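Talk notes – Galli Radio Club, June 2024
"Getting a decent medium wave signal when you live in the suburbs"

Say hello, check the back row can hear me. Phones on silent please, mostly so I don't get rung by my own kids again.

Start with the confession. I've been listening on the broadcast band since high school and for the first ten years I did it badly. Bit of wire out the window, tied to the clothesline, and I wondered why all I ever got was the neighbour's plasma telly. Good telly, too. I could hear it right up past 1600.

SLIDE 2 – the noise
Play the first recording (28 seconds, don't talk over it this time). Ask who can pick the station. Someone will say they can. Then play the same frequency from the paddock out at Birstead, same evening, same receiver. I love doing this bit, the faces are great!

Most of what you're hearing in the first clip came from inside my own house. Go through how I found it: battery radio, mains off at the board, then breakers back on one by one. The worst offender was a Narnik phone charger, and second was the LED downlights in the hallway. I had a whole winter of blaming the power company before I tried that. Mention I did ring them and apologise.

SLIDE 3 – loops
Don't get bogged down in theory, I ran 15 minutes over at the September meeting. Just say: small loop, turn it, find the null, put the null on the noise. Pass the little one around. The frame's from the Wasteck tip shop and so is the tuning capacitor, and the lot cost me less than lunch.
People always ask how many turns. Depends on the size! Mine's a metre across and I kept taking turns off until it tuned to the top of the band.

SLIDE 4 – where to put the thing
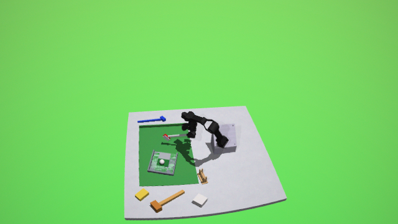
Slide 4: rectangular block on the grey slab, green background

Location, location. Moving my loop from the study to the back verandah did more than any amplifier I've bought, and I've bought a few (my wife has the list). Keep it away from the gutter if you can – mine's steel and it wrecked the null completely until I shifted along a bit.
Coax back to the shack, choke at both ends. Hold up the ferrite.

SLIDE 5 – the log
Brag slide, keep it short. 89 stations logged from the verandah last season, and the furthest ones were all in the half hour either side of local sunset. If someone asks about QSLs, yes, email is fine, and yes, I still send return postage to the little stations.

Questions. If there aren't any, ask who's coming to the Birstead weekend and whether anybody has a spare gazebo, ours blew into the dam.

Bring: loop, ferrites, laptop, HDMI adaptor, the GOOD speaker.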